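Tondier Backup for WordPress

Last updated: Wednesday, January 7, 2026

Tondier is a backup and restore plugin for self-hosted WordPress sites. It copies your database, uploads, themes and plugins on a schedule you set, and puts any of them back from the dashboard.

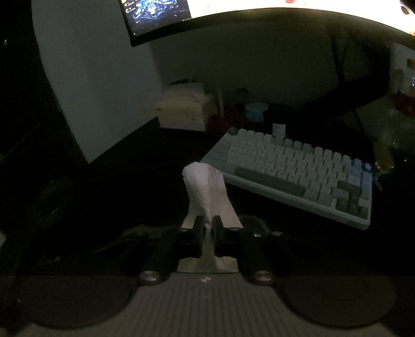
The plugin is made by Banivia and comes in two versions. The free version covers one site and stores backups on the same server or on your own computer. The paid version, Tondier Plus, adds remote storage, hourly schedules and single-file restore. Both use the same settings screen, so you can start with the free version and enter a license key later without setting things up again.

What gets backed up

By default Tondier saves everything in the wp-content folder along with all database tables that use your site's prefix. You can leave out folders by name. Cache folders from the common caching plugins are skipped unless you turn them back on. WordPress core files are not included, but there is a checkbox for them under Advanced if you have changed them or your host uses a custom build.

Each backup is written as a set of zip files plus one small text file that lists the contents. You can open the zips on any computer. The database is saved as a plain SQL file, and it can be loaded by hand through your host's database tool if the dashboard is out of reach.

Schedules

The free version runs daily or weekly. Plus can run hourly, daily, weekly or before every plugin update. Schedules depend on WordPress cron, which only fires when someone visits the site. If your site gets little traffic, set up a real cron job with your host. The command to paste in is shown at the bottom of the Schedule tab.

Large sites

Tondier works in small batches to stay inside the time limits on shared hosting. The default batch is 2000 files. If backups stop partway on a slow server, lower this number and run the backup again. It picks up at the last finished batch. On a fast server there is little gain in raising it.

Restoring

Open the Backups tab, choose a date and click Restore. You can restore the database alone, the uploads alone, or the whole set. Posts and comments added after the backup date will be lost when you restore the database, so take a fresh backup first. The site goes into maintenance mode while the restore runs and comes out of it when the last step is done.

Moving to a new domain works the same way. Install Tondier on the new site, upload the zip set, and fill in the old and new addresses when asked. Serialized data from page builders and widgets is handled.

Known problems

Error 3012 means the backup folder is not writable. Check the folder permissions or pick another location in Settings.

Error 2292 means the remote storage login has expired. Sign in again on the Storage tab. Old backups are not affected.

The Dhillon gallery theme stores its resized images outside the uploads folder. Add that folder by hand under Extra Folders or the thumbnails will be missing after a restore.

Multisite is not supported in the free version.

License and support

Tondier Plus is sold as a yearly license for one, five or unlimited sites. When a license ends, the plugin keeps making backups and you can still restore them, but updates and support stop. Free users can post in the support forum. Plus customers can open a ticket from inside the plugin, which attaches the log file for you. Remote storage space on Tostham is sold separately, or you can connect your own SFTP account.

We use cookies to remember your settings and to count visits. By continuing to use this site you agree to our cookie policy. Accept | Manage settings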